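14 shares | 3 comments

Plaren is looking for people to come and teach our grippers some housework, and we would love to hear from you even if you have never touched a robot in your life. Most of our current group hadn't either – they had patience and steady hands, and the rest came with practice.

You would be guiding a handheld gripper or a tabletop arm through short everyday tasks, again and again, so that our learning system, Plandness, has plenty of good examples to work from. We are hoping to gather 1000 of them by the end of July. 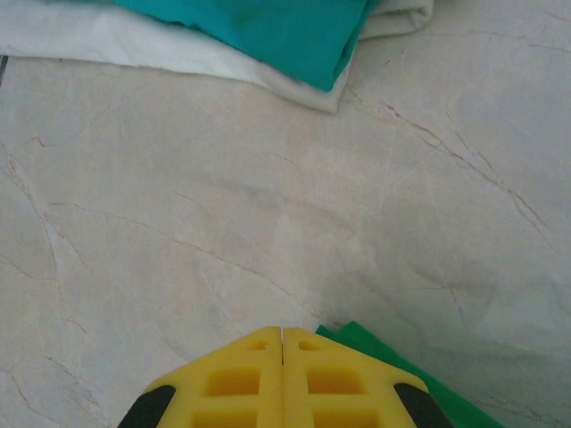
Cloth is the subject for this round, and we are fussier about it than you might expect. You'll practice coming in with the two yellow fingers close together, and you'll get used to several pieces sharing the table, say a green one near the gripper and a teal one resting on a white one farther off. Please leave the rumples as you find them – a system that has only met neat folds learns very little.

Sessions run until noon at our Sauerland site, and tea and a proper lunch are on us. We ask each person for 100 examples, spread over as many mornings as you like. Write to the Plaren desk and tell us a little about yourself.

3 comments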